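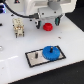 The Urance gear bench is a small robot cell used to practise one of the oldest jobs in a workshop, putting gears on pegs. It was first laid out in April by the Dornero workshop in Purves, and it has been rebuilt so often since then that hardly two sets of notes agree on where everything goes. The heart of it has stayed the same all along: a white table, a metal plate with a black border and two upright pegs, and an arm with a two-fingered gripper that comes down from above. A blue spur gear goes over one peg and lies flat on the plate, while a smaller red part is fetched from the table. The beige multi-pin connector that stands on the same table belongs to a separate plugging exercise, and the bench can switch from one to the other without any change of fingers, a lovely bit of thrift on the part of its builders.

Layout

The plate is set at whatever angle the day's work calls for. Early versions had it square to the robot, and the arm became very good at exactly one position and hopeless at all others. Turning the plate between runs cured this. The table top is glossy and throws back a good deal of light, so the lamps are moved whenever the cameras are set up again.

Fingers and cable

The finger pads are green, and they are the part of the bench that gets the most attention. They must meet the gear evenly on both sides. If one pad sits even slightly proud of the other, the gear tips as it is picked up and its hole no longer lines up with the peg. Pads are wiped before every session and checked for fit after 200 grips. A full set is replaced at 2,000, or sooner if the teeth have begun to leave marks.

The gripper cable should hang in an easy curve with enough slack for the wrist to turn. A tight cable pulls gently on the wrist, and that pull can look very much like contact with a peg. Many a happy afternoon has been lost hunting this fault in the software! 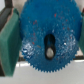

The blue gear held between the green finger pads, with the end of a peg showing in its central opening.

Setting the height

Lining up the gear is the most satisfying part of the whole routine. The arm is lowered by hand control with the gear held level, until the hole meets the tip of the peg. The height is stored, the arm is raised, and the move is repeated 12 times at slow speed. Any run that jams is thrown out and the height taken again. Users of the Cikora controller can store a separate height for each peg.

Common faults

Gear drops early: pads dirty or grip force set too low.
Gear lands crooked: pads uneven, or plate not lying flat.
Arm stops above the peg: cable too tight, or old height still stored.
Red part missed: table moved after the cameras were set up.

See also

Peg-in-hole assembly
Spur gear
Robot end effector

Page last edited October 2026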